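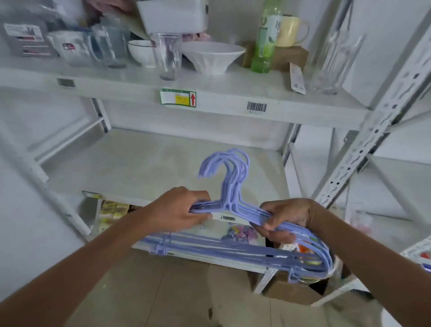
图1 叠放整齐的衣架，双手各握一侧肩部

首页 项目 进展报告 资料 联系我们

2022年5月25日 撰稿：Elsie Katene
打印本页 | 电子邮件转发

Wuvstead仓储间衣架上料单元进展报告
呈：Rernon基金项目经理 Iona Forsyth

本期工作集中在上料单元的重新安装和日常保养。单元由一台Loter机械臂、一个夹爪、一个斜槽料仓和一台控制柜组成，任务是把成叠的衣架逐个取出，挂到出料杆上。上期报告中提到的底座松动已经处理完毕，四个地脚螺栓全部更换，重新打了扭矩标记，之后底座再未出现位移。

一、安装与校准

底座移位后，原有的示教点全部作废。Evander Ogilvie重新示教了取料点、过渡点和挂放点，并把取料高度下调了3毫米。夹爪的两片软垫已磨出沟槽，一并换新，换下的旧垫留作比对。控制程序只改了等待时间和夹持力，其余参数沿用原版，备份存放在控制柜内的存储卡和项目服务器上。

校准后连续运行132个循环，其中2次停机，均为挂钩互相勾住、一次带出多个衣架所致。机械臂本身没有报警。停机后由操作员按下复位，清空斜槽，重新装料，程序从取料点继续。

二、装料前的人工整理

停机记录说明，问题出在装料环节。衣架从散堆中直接倒入斜槽时，挂钩方向不一，夹爪无法区分单件。

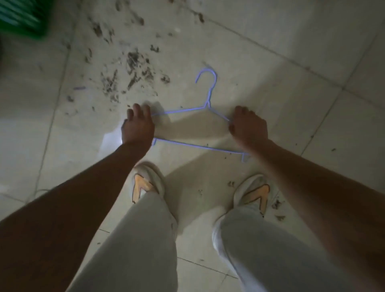 装料规程由Sorcha Ritchie重新编写，贴在控制柜门内侧。规程要求先把衣架分开，再统一方向，最后成叠放入斜槽。单个衣架平放在地砖上，挂钩朝外，两手分别握住两侧肩部，下横杆是否弯曲在这个姿势下容易看清。地砖上有深色的碎屑和污迹，衣架放在这样的地面上容易沾灰，灰尘进入斜槽后会积在底部的光电传感器窗口上。规程因此加了一条：整理前先清扫地面，沾灰的衣架擦净后再装料。今后打算把这一步移到工作台上做，台面尺寸尚未确定。

变形的衣架单独放置，不进斜槽。过去的做法是掰直后再用，但掰过的肩部角度不准，夹爪夹持时会打滑。

三、保养安排

每班开机前：擦拭传感器窗口，检查夹爪软垫，手动开合夹爪2次，听有无异响。
每周：清理斜槽底部，检查气管接头，核对底座上的扭矩标记。
每月：给第二、第三关节外罩除尘，检查线缆护套，备份程序。

保养记录由当班人员填写，Sheena Ritchie每周核对一次。本期漏填两处，都在换班当天，已补记。气管接头有一处轻微漏气，更换密封圈后压力恢复正常。
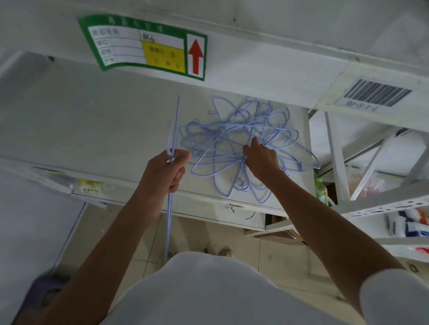
图2 从货架上缠结的衣架堆中逐个分拣，上方横梁条码标签为02-5-1-1

四、费用与待办

软垫、螺栓和密封圈从原预算的备件项中列支，未超支。斜槽的隔片需要重新加工，Paiva已收到图纸，报价还没有回来。隔片到货前，单次装料量维持在斜槽容量的一半以下，产出会受一些影响。

分拣目前全靠手工，所用工时没有单独统计，下期起计入。操作培训完成了第一轮，第二轮安排在9月，内容为停机复位和夹爪更换。

需要贵方批复的事项有一项：备用传感器的采购申请，申请表已随本报告附上。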